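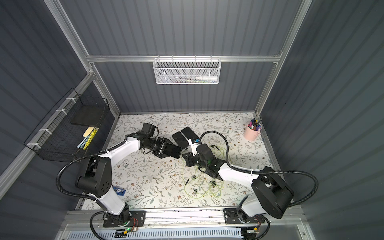
Irnlow, Jan 27, 2020

Figure 2. Floral pattern on a work surface.

3.1 Why people keep flowery tablecloths

I went into this bit of the study thinking I'd hear a lot about stains (a busy pattern hides gravy, my gran swore by it), and I did, but what people really wanted to talk about was their mums! We sent 862 postcards round Irnlow and Ullness asking what was on the kitchen table and how long it had been there. Floral patterns like the one in Figure 2 came up again and again, and some 11 households in Ullness told us theirs was older than their children.

Jana Vogler did the home visits with me and we argued all the way back about what counts as "floral". She'd let in leaves and berries, I wouldn't. In the end we used the sorting rules from Csaba Dobos's wallpaper survey, which let in berries but leave out plain leaves, so we were both a bit cross. Nine cloths had to be moved to the "other" pile after that, and I've left them out of the next table. The Prindow replies came in too late and will be dealt with in February.

Shares 9 | Comments 2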